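Workshop > Robot cells > Inspection sheets > Tabletop cell, kitchen task

Post-fault inspection checklist with comments
Stavadcombe site, tabletop cell
Inspection date: 3 August 2026

What we are following up: the arm went into a protective stop on its way down to the toaster oven with a part in the gripper. The gripper pads touched the oven door harder than the limit allows, the joint torque check tripped, and the arm held position exactly as it should. No injury, no broken glass. The log gave us a clean trail to work from, which made this one of the most satisfying inspections I've had on this cell!

Marks used: OK, FIX (repaired during the inspection), OPEN (needs another visit).

1. Emergency stop
- Button latches when pressed and releases with a twist: OK
- Arm power drops on press, tested with the arm still and again at reduced speed: OK
- Cell stays down after release until the reset is pressed: OK
- Button can be reached from the operator's standing spot without leaning over the table: OK
Comment: Lovely crisp action on this one. I pressed it at several points in the cycle and it never hesitated. The Lindness relay behind it is at 2200 operations on the counter, well inside what we allow before a swap.

2. Arm and mounting
- Base bolts checked against the paint marks, no movement: OK
- Joint covers seated, no rubbing sounds through the full range: OK
- Cable clear of the elbow at full stretch: FIX
- Brake hold test, arm extended, 90 seconds: OK
Comment: The cable had a little too much slack and could brush the elbow cover. It had nothing to do with the stop, but I'm very glad we found it. Retied with two new clips. Please don't pull it tight again, the wrist needs that last bit of loop.

3. Gripper
- Fingers open and close evenly: OK
- Pads free of cuts: FIX
- Status light matches the state on the screen: OK
- Grip force at the working setting: OK
Comment: The left pad had a nick from the contact with the door. Both pads changed, as a new one paired with a worn one gives a crooked grip. The Dreson spares fit straight on, and what a difference they make on round parts. Reorder a set, the drawer is down to its last pair.

4. Position of fixed items
- Toaster oven location matches the taught position: FIX
- Oven cannot be pushed by hand: OPEN
- Door closed before the cycle starts: OK
Comment: And there's our fault. The oven had crept toward the arm, far enough to put the door in the path of the fingers. Cycle 144 logged the first small rise in contact force, and the stop came at cycle 364, so it was moving a little at a time. I pushed it back to the taught position and ran the approach at low speed with clear space all the way down. It still slides if you lean on it, so the item stays OPEN until the new brackets from Barua are fitted. Until then, check the position at every start.

5. Work area and loose items
- Tabletop clean and dry: OK
- Play food and dishes inside the camera's view at cycle start: OK
- Nothing stacked against the oven: OK
- Bottles lying flat, not standing in the approach path: OK
Comment: I ran the full mixed set for this part, with the colander, the lavender plate, the ketchup bottle and all the small food. Picks were smooth from first to last. The banana is still my favorite test piece – if the grip is off by even a little, the peel tells you right away.
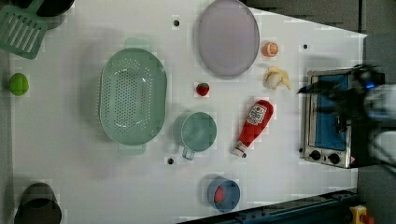

6. Restart
- Reduced speed run with an operator at the stop button: OK
- Full speed run, no force warnings: OK
- Contact force alert set below the stop limit, so a slow drift shows up early: FIX
- Start-up sheet updated with the oven position check: OK
Comment: The early alert is the part I'm most excited about. The numbers were in the log the whole time, and now the screen will tell the operator long before the arm has to stop itself.

Result: cell released for supervised use. Unattended running stays off until item 4 is closed. Next full inspection in November, sooner if the alert comes up twice in one shift.

Contact: Stavadcombe cell safety desk | © 2026 Stavadcombe | Back to top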